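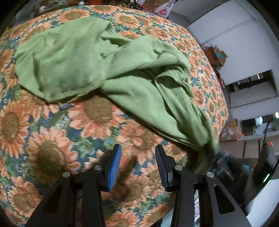 Photo: ticket 464, Clestlow

Search help pages Enter a word or order number Search

Ticket 464
Opened: 06/10/2024
Product: Statent round cushion, diameter 152 cm, with Shiferaw cover in sunflower pattern
Second product: Rurkener towel, light green
Subject: Green fluff on the cover, and the cover is turning
Status: Closed

First message from customer

Good morning,

I bought the large round Statent in March from your shop in Clestlow, together with the cover with the sunflowers. I am very content with the colours. I have now 2 problems with it and I will try to explain them separately, so that you can send them to different colleagues if necessary.

The first problem is fluff. In the afternoon we put a towel on the cushion, the light green one from Rurkener, also bought from you. When we take the towel away there are small green fibres left on the cover. On the pale leaves of the pattern I almost cannot see them, but on the brown centres of the flowers they are very visible. I take them off with my hand and the next day they are back. They sit in the fine ribs of the weave and a hand is not enough for all of them.

The second problem is that the cover turns. When somebody gets up from the cushion, the fabric goes a little with them. After a week the zip, which should be at the back against the wall, has arrived at the side. I turn it back and it starts again. The flowers are also a bit stretched near the lower edge, where they look larger than on top. I do not know if this is a fault or if it is the perspective when I stand over it, so please tell me.

The photo shows how the towel lies on the cushion. It is not folded, I know.

What I did already:
- I used the vacuum cleaner with the brush. Good result on the sides, less good on top.
- I washed the towel once alone at 40 degrees. Fewer fibres for a few days, then the same as before.
- I pulled the cover tight at the bottom. No difference.

I did not wash the cover. The label is very short and I was afraid to make it smaller.

Kind regards

Reply from support desk

Good afternoon,

Thank you for the clear message and the photo. We can keep both problems in one ticket.

Could you please answer the following:
1. Does the towel go in the tumble dryer?
2. Do you use fabric softener?
3. Is there a thin white sheet between the cushion and the cover? It was packed in a separate bag.
4. When the cover is closed, can you push a flat hand between cover and cushion at the side?

On your question about the flowers, a photo taken from above and close to the cushion makes the nearest flowers look bigger. To be sure, please put a ruler on one flower in the middle and one flower near the lower edge and send us the difference. Please measure across the brown centre only. The petals are not all the same length in this print and we had confusion with this before.

Regards,
Support desk

Second message from customer

Good evening,

Here are my answers in your order.

1. No. The towel dries on the rack in the bathroom.
2. Yes, a full cap each time. I like that it is soft.
3. I have no white sheet on the cushion. I went to look in the cupboard where I keep the packaging and I found a flat bag which I never opened. I thought it was part of the wrapping. It says "inner layer" on a small sticker. I am a little ashamed.
4. Yes, the whole hand goes in easily, up to the wrist.

About the ruler: the brown centres have the same width in the middle and near the edge, with a difference so small that I cannot read it well. So this part of my complaint I take back.

Should I put the white layer now, or do I wash everything first? I prefer to wait for your answer before I open the zip, it is a big piece to dress and undress for one person.

One more thing that I forgot. The fibres are worse at the place where the towel is twisted and lies in a pile. Where it lies flat there is almost nothing. Maybe this helps you.

Reply from support desk

Good morning,

It does help, thank you. A towel that is twisted rubs more when a person leans on it, and the ribbed weave of the Shiferaw cover holds what comes off.

Please do the steps in this order, and write to us after each part, so that we know which one made the change.

Part A, the towel
Wash it 2 times without softener, at 40 degrees, with half of the usual detergent. Shake it well outside before each wash and again after drying. Clean the filter of the machine between the washes. Do not put dark clothes with it.

Part B, the cover
Leave it on the cushion for the moment. Go over it with a slightly damp rubber glove, always along the ribs and never across them. The fibres will form small rolls which you can pick up. Let the surface dry for one hour before somebody sits on it.

Part C, the inner layer
Take off the cover, lay the white layer over the cushion with the rough side up, and smooth it to the edge. Then put the cover back. Start with the zip side at the wall. Two people is easier. If you are alone, hold the first side down with something heavy, for example a few books.

The cover can be washed at 30 degrees, inside out, zip closed. No dryer. We advise to wait with this until the turning problem is solved, so that we do not change too many things in the same week.

Regards,
Support desk

Third message from customer, after part A and part B

Good evening,

Part A is done. After the first wash there was a surprising amount of green in the filter, after the second wash only a little. The towel is now less soft than before, this I must say, but it is acceptable. My daughter says it scratches. I do not think it scratches.

Part B is also done. First I used the yellow kitchen glove, and it worked only on the side of the palm, where it has the pattern. The back of the glove is too smooth and it slides. Perhaps you can write this in the instructions - I lost ten minutes with the wrong side. Along the ribs it goes very well. The brown centres are clean now, also the dusty blue parts, where I had not noticed that there was anything.

I put the towel back for three afternoons. On the first one I found some fibres in the middle. On the other two I did not see any without my glasses, and with glasses a few.

The cover still turns, of course. I will do part C when I have a free morning.

Reply from support desk

Good morning,

Good news about the towel. We have sent your remark on the glove to the colleague who keeps the help page.

If the towel is too hard now, you can hang it outside in the wind, or pull it in both directions while it is still damp. Please do not go back to the softener, not even a small amount, until the ticket is closed.

We wait for part C.

Fourth message from customer, after part C

Good evening,

Part C took me most of the morning. I write what happened in case another customer has the same cushion.

I took off the cover without difficulty. Then I laid the white layer with the smooth side up, which was wrong, I had read your message too fast. I noticed it when the cover went on too easily and I could turn the whole thing with one finger. So I took it off again. The rough side is not so easy to recognise with the eyes. With the hand it is clear, it feels a bit like the tongue of a cat.

With the rough side up the cover does not want to slide any more, and so you cannot pull it over like before. You have to lift it and put it down in the right place. I used the books. Atlases are good, paperback books fall down. The last part of the zip is difficult and I had to kneel on the cushion to close it.

Now a hand still goes in at the side, but only the fingers.

I marked the position of the zip with a piece of tape on the floor. After eight days it is still at the tape. We sat on it as always, and we had visitors on the weekend with two children, who did not only sit.

About the towel: we now open it flat before we sit down. In the evening it is again a heap, but there is no fluff that I would write to you about.

From my side both problems are solved. One question remains. Can I buy a second white layer? I want to have one in reserve for when this one is in the wash.

Reply from support desk

Good morning,

Thank you for the detailed report. The inner layer can be ordered separately under spare parts for the Statent round. Please choose the size 152, the smaller one will not reach the edge. It can be washed together with the cover at 30 degrees, and it must be fully dry before it goes back.

We have also asked the warehouse to put a larger sticker on the bag.

Closing note

Cause of fluff: softener residue in towel, rubbing on ribbed weave.
Cause of turning: inner layer not fitted.
Stretched pattern: measured by customer, no fault found.
Parts sent: none.
Help page changed: use the palm side of the glove, check rough side by hand.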